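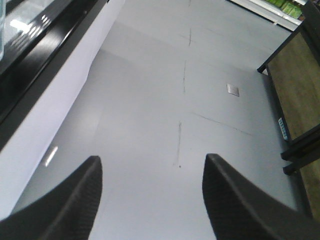
Order of work when resetting a small convenience store: floor, freezers, shelving, power

Posted in Store Fixtures and Layout, Kendia Community Help

Alistair Moffat

I am resetting a 700 square foot convenience store on Morrison Street and would like advice on the order of work before I move anything heavy. The floor is smooth light gray with scuff marks down the middle and one thin line running diagonally toward the shelving. I take that line for a joint but have not confirmed it. There is also a small square metal plate in the floor. I don't know if it covers an outlet or a drain. The landlord has no drawings.

Two white chest freezers with glass lids stand end to end on one side of the aisle. On the other side is a display fixture with a black frame and a brown wood-grain panel, on short legs. The clear width between them at the narrowest point is 5 feet.

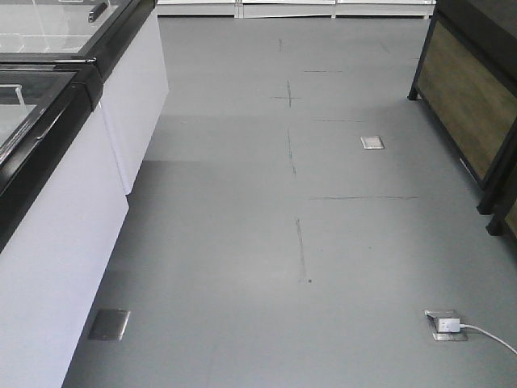 I would like to keep that width if possible. The lease requires the main aisle to stay clear during opening hours, and customers come through with baskets, so I don't want to gain shelf space by moving the fixture inward. The alternative is to leave both sides where they are and get more out of the shelving unit, a white metal one with a pegboard-style back. It was put in by the previous tenant. A label on the back says Brurkance and gives a load of up to 200 pounds per shelf. I have not been able to find a manual.

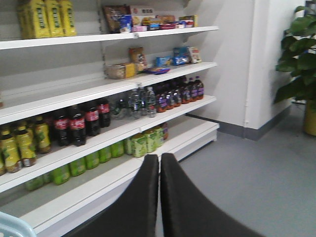 Shelving unit before the reset. Snacks on the upper shelves, bottles on the third.

Most drinks are on the third shelf, green bottles below: tea, cola, water, then the dark amber bottles with purple labels. The second shelf has nothing on its left half. My plan was to move one of the four drinks up there and double the facings of the others. The uprights are drilled, so the shelves can be raised or lowered.

Specific points I need help with:

1. Can I put bottles on the second shelf of a unit like this?
2. Does the floor plate need to stay accessible?
3. Should the freezers come out so the floor can be cleaned and resealed, or can I work around them?

Power is the other item on my list, and I would like to settle it before the freezers go back on.

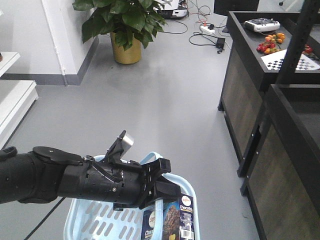
Permanent outlets are limited at the corner end of the store. I have been collecting boxed goods in the light blue basket while I sort stock, and it has ended up in the same area as the cords. Behind it there is a power strip lying directly on the floor, with plugs in it and a tangle of black, red and white cables beside the plant. All of it will have to be moved or fixed down before I can mop. I would like to know what is acceptable as a permanent arrangement.

fixture_hand

Taking your points in order, with the floor first.

Find out what the plate is before you reseal. It is probably held by one or two screws. If there is a receptacle underneath, switch off the circuit at the panel before you go further, and do not let sealer run into the box. If it is a drain or cleanout, the plumber will need it again. In both cases it stays accessible, so no fixture legs on it and no sealer over the edge of the cover. Mask it and cut the tape line neatly.

Check the diagonal line with a straightedge. Lay it across the line in three or four places. If the two sides are level, treat it as a joint and clean it out with a stiff brush. If one side is higher, have it looked at before you roll a loaded freezer over it.

The freezers should come out if you are resealing. Working around them leaves a visible edge, and you will see it the first time one is moved. Empty them, switch them off, move them upright on a proper dolly, and do one at a time so the stock from the first can go in the second. Do not lift by the black lid frame. Check the maker's instructions for ventilation clearance when you put them back.

On the shelves: the load on the label will normally assume an even load and brackets fully seated in the slots. A full 16.9 oz water bottle weighs a little over a pound, so 96 of them come to more than 100 pounds. That is inside your figure, but I would still keep the heavy stock low. Bottles on the second shelf of four put the weight higher than it needs to be. Use the bottom shelf for the overflow and fill the second with bagged snacks. If the unit is freestanding, check whether it is anchored before you add anything.

covudero_retail

Agree on keeping bottles low. I'd just spread out what you have on the second shelf. Half a bare shelf looks bad.

Pell77

On the power question. A strip on the floor is not a permanent arrangement in a store that gets mopped. Our inspector wrote us up for the same thing in February. Freezers should be plugged directly into wall receptacles, never a strip, and ideally on their own circuit. Ask an electrician to quote for added receptacles above the baseboard at that corner. If the plate in the floor turns out to be an outlet, have it tested on the same visit.

For the small equipment, a wall-mounted strip with the cords clipped along the baseboard may pass, depending on your local code. No cord should cross where people walk. Move the basket to a table or the counter while you sort, and start with the cables, then the floor.

Alistair Moffat

Thank you. Electrician booked. I will take the plate up once the circuit is off and post what is under it. Bottles are going to the bottom shelf.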